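Pakik Home Help
Home | Laundry | Cleaning | Ask | Log in
Filed under: Laundry > Toys and soft items

Can stuffed toys go in a front loader?

I have a few small plush toys to wash, some with fabric trim and tags. Is the machine safe for them, or should I do them by hand? I don't want the filling to clump. 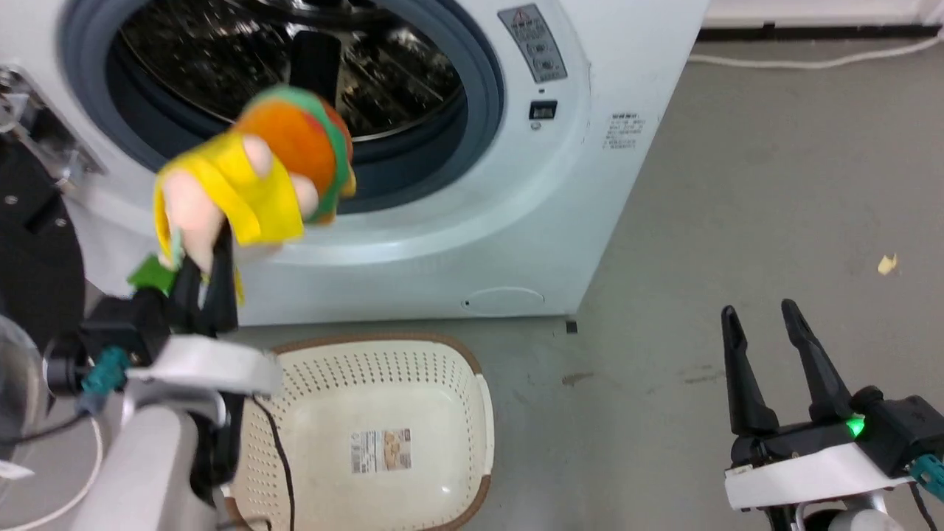
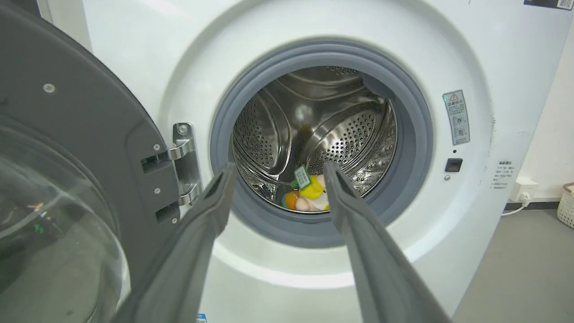 Front loader and soft toys

Posted by Alistair Semple, July 10, 2019

Mine are orange, yellow and pink, so I worry about the colors running too.

Brouwer
Cold water, gentle cycle, low spin. Put them in a mesh bag or an old pillowcase and tie it shut. Check the tags first. If one has a battery box or a glued part, wash that one by hand. Test the orange with a damp white cloth before you mix colors.

stoner346
I just throw them in with towels. Never had a problem.

Contact | Copyright Pakik | Back to top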